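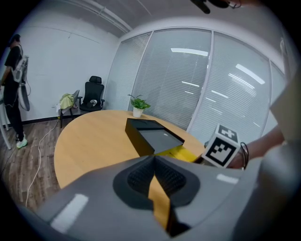 An open box on a round table, with a plant near the far edge.

Keeping small tools in a box on a shared table

Posted by Helju Lill, July 2, 2021

Most of us have one table that does everything. Post gets opened on it, parcels get cut up on it, and the scissors, tape and knife end up living on top. A single lidded box or a small drawer box will take nearly all of that. These are the tips we give out at Sosport when people ask how to set one up.

Picking the box

Measure the longest thing you want to put away before you buy anything. For most people it is a utility knife, a ruler or a pair of scissors. Lay it flat and add two fingers' width at each end.

Two colours help. Black outside and yellow inside is a good pairing for small tools, as dark blades and pencil stubs show up against the yellow. An all-black box swallows things. If you already own one, line the bottom with a sheet of pale card and change it when it gets grubby.

A loose lid needs somewhere to go while the box is open. Decide on the place and stick to it. Lids left on chairs get sat on.

If the box has a slide-out drawer, face the drawer towards the seat you use most. On a round table leave enough room in front for it to come right out, or it will tip over the edge when it is pulled in a hurry.

Glossy plastic shows every fingerprint. Wipe it with a damp cloth and a drop of washing-up liquid, then dry it with a tea towel. Don't use scouring cream on it, inside or out.

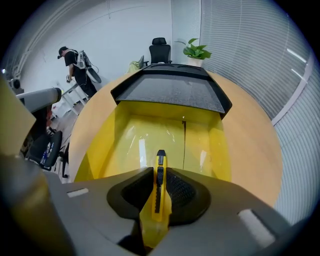

Filed under: KNIVES AND BLADES

Slide the blade right back before the knife goes anywhere near the box. Push the slider until it stops, then look at the tip to check. If the slider is stiff, clear the dust from the track with an old toothbrush. Oil makes it worse.

Store the knife flat, with the handle towards you. A bright handle is easier to spot under offcuts and wrapping, so go for yellow or orange when you next replace one.

Snap off or change the blade as soon as it starts to drag on cardboard. Used blades go in a screw-top jar or an empty tin taped shut, marked "blades" in thick pen. Ours is an old Sulia coffee tin. It held 226 bits of blade when Dace Rebane emptied it last November, and there was space for more. Ask your local tip how they want them handed in.

Never cut straight on to the table. A cutting mat is best, but the back of an old chopping board will do. Light wood marks very easily, and a scored line fills up with dirt that won't wash out.

The table top

Clear the middle first. Plants can stay if they are in a pot with no drainage hole, or on a saucer. Put them at the far side so that you aren't reaching over the leaves.

Sticky tape marks come off pale wood with a little cooking oil on a cotton pad. Leave it for 20 minutes, wipe, then go over it with warm soapy water. Try it on the underside first.
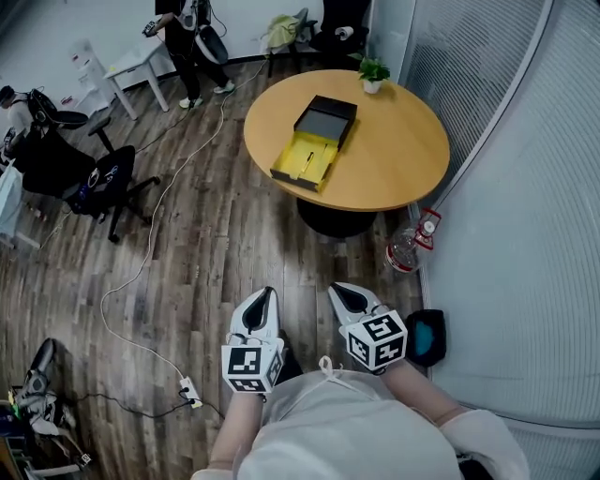
Drawer box on the table, drawer partly out.

Round the legs

Look under and beside the table before you call the job done. Bottles roll to the wall, and bags get dropped wherever people stop walking. Give bags a hook by the door. Empty bottles can go straight in the recycling.

Rolls of tape belong in the box or on a peg. If the roll is too fat for the box, hang it from a loop of string.

Keep cloths off the backs of chairs if they are damp. A plain rail from Vaher fits on the end of most shelves and takes two screws.

Next page: Jadiria jars, and how to get the labels off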